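CAN A ROBOT CLEAR THE TABLE YET? A MORNING WITH HAMISH TAMIHANA

By the time I had found the right door at Drumevley, Hamish Tamihana had already made a pot of tea, found a second chair and apologized for both. He has worked on machines that pick things up for 11 years, first at a packing firm and now with a little project called Lollia, and he is the sort of person who answers a question by going back to the one before it. I had come with a simple one: when will a machine do my chores?

"Which chore?" he said. "People say chores as if they were all one job. Vacuuming a floor is a fairly forgiving thing to do. You can miss a bit and go back. Putting away whatever is lying on a kitchen table, that's a different animal altogether, and it's the one everybody asks me for."

Lollia's interest is in that second kind of work, the small tidying that fills up a day at home or behind a shop counter. Two arms, a cloth to work on, and little things to be picked up and put somewhere sensible.
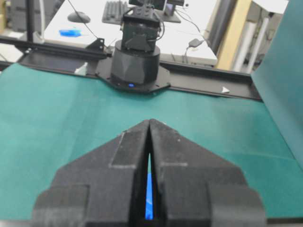

I asked him what makes it so hard, when my niece could do it before she could talk in sentences, and he laughed and poured more tea.

"Your niece had been grabbing at things all day long for a couple of years by then," he said. "She had skin on her fingers, too. She could feel a thing start to slip. Most grippers have very little of that, so they're going by sight for the most part, and when the fingers close in they cover up the very thing they're looking at."

Cloth is a worry of its own, he told me. It wrinkles, it shifts when something drags across it, and a small flat thing lying on it gives the fingers very little to get hold of. He spent most of one August on nothing else, and he still talks about that month the way other people talk about a bad vacation. His notebook for the job ends at attempt 2586 – he numbers every one by hand, in pencil, and wouldn't hear of doing it any other way.

So is a pair of arms any better than one? He thinks so, for the home at least. One can hold while the other wipes, or one can pass a thing across when the other can't reach. The trouble is that they have to keep out of each other's way, and he has seen plenty of knocks.

"I'd sooner they were slow," he said. "If it takes 15 minutes to clear a breakfast table and I'm off reading the paper, what do I care? It's when you have to stand there and watch it that slow is no good to anyone." 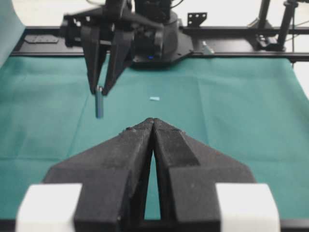
Prendergast, who had been listening from the doorway with a mug in hand, disagreed with that, and said that in a shop slow is a cost like any other, and that a person restocking a shelf has to get done before the customers come in. For a back room overnight, maybe. For a counter at 11 in the morning, no, and it would be a good while yet before that changed.

Hamish took this cheerfully enough. They have clearly been over it before. He did grant that the shop floor asks for more speed, though he thinks it gives something back, as the same goods turn up in the same boxes week after week. "A home is never the same twice," he said. "Somebody leaves a sock on the toaster."

I asked whether he would have a pair of arms in his own kitchen. He thought about it for so long that I drank the rest of my tea. For sorting the odds and ends drawer, he said at last, yes, gladly, tomorrow. For the good glasses, he would go on doing those himself – and he got up and rinsed the mugs.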